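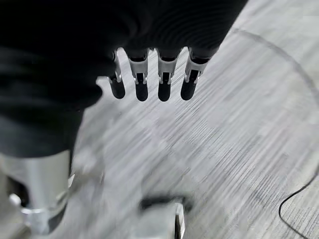
Filed under: Visiting the Gallery / Buying Art / Common Questions

Ukine Gallery: Frequently Asked Questions

What do you show?
Contemporary printmaking, mostly woodcut, linocut and etching. We also keep a small group of drawings. We do not carry posters or digital reproductions.

Who are the artists?
We represent a small number of printmakers year round. Zdeňka Hubáček works in large black and white woodcuts of river towns. Régis Joly makes color etchings, usually in three or four plates. Work by other artists comes and goes with the exhibitions.

What is an edition?
An edition is the set of prints pulled from one block or plate. The artist decides on the size before printing and writes it in pencil under the image. A print marked 12/83 is number 12 from an edition of 83. The numbers don't always follow the order of printing, and a low number is not worth more.

What does A/P mean?
Artist's proof. These are a few extra impressions the artist keeps outside the numbered edition. We sell them at the same price as the rest.

Are the prints signed?
All of the current editions are signed by the artist. Some older sheets from the Kołodziej estate carry a stamp in place of a signature, and the listing says so.

Do prices include a frame?
No, unless the listing says "framed." A standard frame in ash or black with UV glass costs $114 for sheets up to 16 x 20 inches. Ask us for a quote on anything larger.

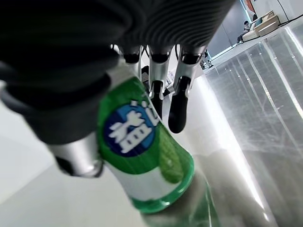
How should I hang a print?
Keep it out of direct sun and away from bathrooms and radiators. The mat and backing should be acid free. If you have an old frame and are not sure what is in it, bring it in and we will open it for you at no charge.

Can I put a print on hold?
Yes, for seven days. After that we need a deposit of $100, which goes toward the price.

Do you ship?
Yes. Unframed prints go flat between boards, or rolled in a tube if they are too large. Framed work ships within the country only.

Can I return something?
Unframed prints can come back within 14 days in the condition you got them. Custom framing is not refundable.

Do you look at new work?
We review portfolios in August. Send up to ten images and a short note to Emília Vondráček at the front desk. Please don't mail originals.

Where do I park?
There is a public lot behind the building, with the entrance on Lerkgate. The first hour is free.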